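3 使用中人字拼木地板的调查方法与病害特征

既有建筑中的木地板多在持续使用的条件下老化，其状况取决于铺装方式、基层构造、室内气候和日常维护的共同作用。 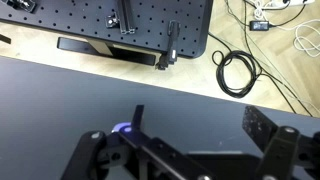
人字拼（herringbone）铺装以等长矩形板条交错咬合，相邻板条的纤维方向互成直角，因而板面在两个方向上都存在横纹胀缩。直条铺装的变形可以沿单一方向累积并在墙边释放，人字拼的变形则被分散到大量短接缝之中，早期不易察觉，一旦某一局部失去约束，又容易沿拼花的折线向周围传递。既有文献对新铺地板的含水率控制讨论较多，对已使用多年、上面持续摆放家具并有人员走动的人字拼地面，系统的现场记录仍然有限。本节说明调查对象、现场记录方法和病害分类，并给出主要观察结果，修缮措施的比较留待第4节讨论。

3.1 调查对象

调查对象为四处仍在使用的建筑，分别以其通行名称 Semell、Droster、Marsden 和 Munora 指称。四处建筑均设有采用人字拼铺装的房间，用途涵盖办公、阅览、教学与会议，并均有可供查阅的维护记录，记录的完整程度不一。Semell 与 Marsden 保存了历次打磨和重涂的工单，Droster 仅存近年的保洁合同及附件，Munora 的早期资料在一次档案搬迁中散失，其铺装年代只能依据板条加工痕迹和相邻房间的装修记录加以推断。

调查共涉及13个房间。选择房间时主要考虑三方面条件：地面可见范围应足以辨认完整的拼花单元；房间在调查期间不安排翻修；管理单位同意在固定位置放置温湿度记录仪。地毯满铺的房间未纳入，局部铺设地毯的房间予以保留，但地毯覆盖区与裸露区分别记录。走廊因人流方向单一、磨损形态与房间差异较大，亦未纳入主要样本，仅在讨论门槛附近的磨损时作为参照。

各建筑的基层构造并不相同。Semell 的地板以胶粘方式铺于水泥砂浆找平层之上；Marsden 的板条以暗钉固定在木质毛地板上，毛地板下设搁栅，架空层与外墙通风口相通；Munora 同时存在上述两种做法，分界处恰位于后期拆除的一道隔墙之下；Droster 的构造未能通过资料确认，仅在一处检修口观察到沥青类胶粘材料的残留。由于该类材料可能含有对人体有害的成分，检修口在观察后即行封闭，未取样，后续分析也不对其组成作进一步推断。

树种方面，调查依据维护记录和板面纹理进行初步判断。记录与板面特征一致的，按记录登记；记录缺失或与观察不符的，只登记颜色深浅和纹理粗细，不作树种认定。浅色板条经多年日照和重涂后，色调可能与初始状态有较大差别，仅凭表面颜色判断树种容易出错，这一点在 Munora 的相邻两室中表现得尤为明显：一室朝南，板面偏黄；另一室长期拉合窗帘，板面较浅，而维护人员提供的备用板条显示两室所用材料来自同一批次。

3.2 室内家具与可见范围

使用中的房间不可能为调查腾空。大型书桌、书架和固定柜体遮挡了相当一部分地面，家具边缘附近的板条又往往是变形和磨损较为集中的位置。若只记录开敞区域，所得结果会低估局部荷载和保洁死角的影响；若要求移动家具，则可能在移动过程中造成新的划痕，并扰乱使用者的正常工作。调查因此采取折中办法：可以由两人抬起的家具在征得同意后短时移开，记录完毕后复位；其余家具保持原位，其投影范围在平面图上以阴影标出，不参与比例计算。

台面与地面的相互关系也需要登记。深色台面与浅色地面相邻时，从工作位置观察地面，亮度对比较强，细小的接缝变化容易被忽略，目视检查应尽量在离开桌面遮挡的位置进行。

图3 深灰色台面与其后方以人字形铺装的浅色木地板。

在图3所示的这类视角下，可以辨认铺装方式和地面的大致色调，但不宜据此判断接缝宽度或板面高差。接缝宽度的判读要求视线接近垂直于地面，高差的判读则要求光线以较低角度掠过板面，两者都无法由一般的室内照片替代。本节所有涉及缝宽和高差的结论均来自现场测量，照片只用于说明铺装形式和核对记录位置。

3.3 现场记录方法

3.3.1 分区与定位

每个房间以拼花的中轴线为基准建立局部坐标。人字拼地面一般由中轴向两侧展开，中轴线的位置往往与房间的几何中心或主要门洞相对应；在后期改变过隔墙的房间里，中轴线可能偏向一侧，甚至只保留拼花的一半。调查不对偏移的中轴线作修正，而以实际铺装为准，原因在于变形的传递路径取决于板条之间的实际咬合关系，与房间现在的轮廓关系较弱。

房间内按功能和环境差别划分为窗边区、门口区、采暖设备邻近区、家具周边区和一般区，共5类。同一板条可能同时符合两类条件，例如窗下设有散热器时，窗边区与采暖设备邻近区重叠。遇到此种情况，按对含水率影响较大的条件归类，并在备注栏中写明另一条件。分区由 Jianhua Shi 在首次踏勘时完成，Yulan Yuan 在不参阅首次结果的情况下独立复核。两人结果不一致的区域在现场共同查看后确定，最终采用的分区图随原始记录一并存档。

3.3.2 温湿度与含水率

温湿度记录仪放置于距地面较低的位置，避开散热器直接辐射和门洞气流。记录持续6个月，自 9 月起，跨越采暖前、采暖初期和采暖稳定期。选择这一时段，是因为板材在采暖开始后通常经历一年中最快的失水过程，接缝张开、端头翘起等现象多在此时显现。记录仪在放置前后均进行比对，比对偏差超出仪器标称范围的数据不予采用。Droster 有一台记录仪在保洁时被移至窗台，移位期间的数据已剔除，相应区域在分析中按缺测处理。

板条含水率采用非破坏式电容测量。电容法受板材密度、涂层和基层含水状况的影响，读数不宜在不同建筑之间直接比较。本研究只使用同一板条在不同时期的相对变化，不报告绝对含水率。测点选在板条中部，避开节疤、修补块和金属件；测量时仪器长边与纤维方向一致。人字拼相邻板条方向不同，操作人员需要在每次移动后重新调整仪器朝向，初期记录中曾出现若干朝向未填写的条目，这些条目在整理时一律舍弃，没有依据前后读数补填。

3.3.3 接缝与高差

接缝宽度使用塞尺测量，分别记录长边接缝和端头接缝。长边接缝主要反映板条横纹方向的收缩，端头接缝则同时受到相邻板条横纹收缩和自身位移的影响。两者若合并统计，会掩盖变形来源上的差别。已被蜡、涂料或灰尘填塞的接缝不作清理，以填塞物边缘至相邻板条边缘的距离登记，并注明填塞状态。

高差以直尺跨放于两块相邻板条上测量。对于表面有明显凹面或凸面的板条，直尺会因支点变化产生误差，此时改用沿板条宽度方向的轮廓描记，先判断单块板条的弯曲形态，再判断板条之间是否错台。每一测点重复测量3次，取中间值。重复测量之间差别较大时，检查尺面和板面是否有异物后重测，仍不稳定者标注为“不稳定测点”，通常意味着板条在轻微受力下即产生位移。

3.3.4 敲击与踩踏检查

空鼓与松动通过敲击和踩踏判断。敲击使用橡胶锤，力度以不在涂层上留下痕迹为限；踩踏由同一名调查人员穿软底鞋完成，依次记录声响、可感知的下沉以及相邻板条的联动。架空构造的房间本身具有较明显的低频共鸣，单凭敲击声不能认定为空鼓，须与同室其他位置的声响相比较。Marsden 的若干房间因楼下正在举行会议，踩踏检查改在清晨进行。

3.4 病害分类

根据现场记录，将观察到的病害归为四组。分类以形态为依据，不预先指明成因，以避免在资料不足时将相似现象归于同一来源。

第一组为接缝类，包括长边张缝、端头张缝和拼花折线处的连续开裂。连续开裂是指接缝沿人字形折线依次张开，形成跨越若干板条的锯齿状缝隙。单条接缝张开在采暖期较为常见，且多数在湿度回升后收窄；连续开裂则提示板条之间的胶结或钉固已经局部失效，湿度回升后未必闭合。

第二组为表面形变类，包括板条沿宽度方向的凹弯、凸弯以及端头翘起。凹弯表现为板条两边高、中间低，通常与板底含水率高于板面有关；凸弯的形态相反，可见于板面受潮，也可能出现在曾经凹弯时被打磨、其后板条恢复平衡的情形。后一种成因在有打磨工单的建筑中可以核对，在资料不全的建筑中则难以排除。

第三组为连接失效类，包括松动、空鼓、钉头外露和局部拱起。局部拱起较为少见，但对通行安全的影响最为直接，发现后应立即告知管理单位。调查期间在 Munora 发现一处拱起，位于新旧构造交界处，管理单位随即设置围挡，本研究未再对该处进行踩踏检查。

第四组为表面损伤类，包括涂层磨损、划痕、压痕、污染和变色。表面损伤一般不影响板条的咬合关系，但涂层磨穿后，保洁用水可以直接进入木材和接缝，成为其他类别病害的诱因。因此，表面损伤的位置仍按统一坐标登记，以便与后期出现的接缝变化相对照。

3.5 观察结果

3.5.1 接缝变化的季节特征

四处建筑的接缝在采暖开始后均有张开趋势，但张开的时间和范围存在差别。胶粘于找平层的房间，接缝变化出现较早，分布较为均匀，端头张缝与长边张缝几乎同时发生。架空构造的房间变化较为滞后，窗边区与一般区之间的差别更大。一个可能的解释是，架空层内的空气减缓了板底失水，使板条的整体收缩落后于板面收缩；在外墙通风口附近，这种缓冲作用又受到室外空气的影响，因而同一房间内的差异增大。

在家具周边区，接缝变化与家具的遮挡方式有关。四腿书桌下方与开敞区域没有明显差别，底部封闭、直接落地的柜体周围则常见一圈张缝较宽的板条，柜体下方的接缝反而较窄。封闭柜体限制了板面与室内空气的交换，也以自身重量约束了板条位移，内外两侧的收缩不同步，差异集中于柜体轮廓附近。移动这类柜体时，原位置上往往留有清晰的色差和接缝差，两者并不一定在移动后同时消退。

人字拼的朝向也与可见缝隙的分布有关。当拼花折线平行于窗面时，斜射日光使张开的接缝显得格外明显，使用者往往据此报告地面损坏；折线垂直于窗面时，同样宽度的接缝较少引起注意。Semell 的维护工单中，有关接缝的报修集中于前一类房间，而塞尺测量并未显示两类房间的缝宽存在相应差别。报修记录可以反映使用者的感受，用作病害程度的替代指标则需谨慎。

3.5.2 门口区与行走路线

门口区的涂层磨损最为集中，并沿主要行走路线向室内延伸。人字拼地面的磨损在相邻板条之间呈现深浅交替，原因可能包括纤维方向与行走方向的夹角不同，以及两组板条在初次打磨时的切削方向不同。对于已经重涂多次的地面，二者难以区分。

门槛附近另有一类较为特殊的端头损伤。人字拼在遇到墙体和门槛时需要将板条斜切，形成三角形或梯形的小块。这些小块与基层的接触面积小，受力时容易绕一角转动。在设有边框条的房间中，小块受到边框约束，松动较少；在直接收口于金属压条的房间中，松动较多，且常伴有压条螺钉退出。Marsden 在一次门洞改造中取消了原有边框条，改造前的照片与现状对照显示，新收口处的小块已有更换，更换块的纤维方向与原铺装不完全一致。

3.5.3 采暖设备邻近区

散热器邻近区的板条在采暖初期变化最快。凹弯在该区较少，凸弯和端头翘起较多，与板面先于板底失水的一般认识并不完全吻合。进一步核对保洁记录后发现，部分散热器下方曾因排气和检修出现滴水，板面反复受潮后又迅速干燥。此类局部循环与整个房间的季节性循环叠加，使单次测量难以说明成因。对散热器邻近区的评价，至少应同时参考设备检修记录和采暖前的板面状况。

3.5.4 维护方式的影响

四处建筑的日常保洁均以湿拖与干式除尘交替进行，差别主要在于拖布的含水程度和清洁剂的使用频率。Droster 某层的保洁承包方曾更换拖布类型，更换后接缝两侧出现较窄的深色边带。边带在涂层完好处不明显，在行走路线上则较为连续。由于缺少更换前的同位置照片，本研究不能确定边带的起始时间，只能指出其分布与涂层磨损范围大体相合。

局部修补的效果差异较大。以同方向、同厚度板条替换的部位，经过一个采暖期后仍能与周围保持基本一致；以填缝膏处理张缝的部位，湿度回升时填缝膏受到挤压，沿接缝隆起，其后被踩踏磨平，到下一次收缩时又与板条一侧脱离。连续开裂处若只填缝而不恢复板条与基层的连接，新的缝隙往往出现在填缝位置旁边。对于一般的季节性张缝，管理单位宜先观察其在湿度回升后的变化，再决定是否处理。

3.6 局限

调查时段未覆盖完整的年度循环，尤其缺少高湿季节的连续资料，接缝闭合程度和凹弯的恢复情况只能依据少量回访记录判断。四处建筑的构造和用途不同，样本中各类分区的面积也不均衡，窗边区和门口区的记录明显多于采暖设备邻近区。上述条件不支持对四处建筑作总体排序，文中的比较仅限于同一建筑内的不同区域，或构造相近的房间之间。

家具遮挡造成的缺测同样需要注意。在超过半数的房间中，至少有一面墙被固定柜体完全占用，墙边伸缩缝的状况无从查看。墙边伸缩缝若被灰浆或后期踢脚线堵塞，会显著改变板面的受力条件，而这一信息恰好是现有资料中最欠缺的部分。后续工作拟在管理单位更换柜体时补充查看，并与本次所得的分区图叠合。

非破坏式测量无法直接反映板底状况。胶粘层老化、毛地板局部腐朽和搁栅沉降都可能表现为相似的松动或空鼓，仅凭敲击与踩踏不能区分。凡涉及基层的判断，本节均以“可能”表述；确需确定成因的，应在修缮阶段结合局部揭取进行。揭取位置宜选在已有更换块或收口小块处，揭取前对板条逐一编号并记录正反面，以便按原有咬合关系复位。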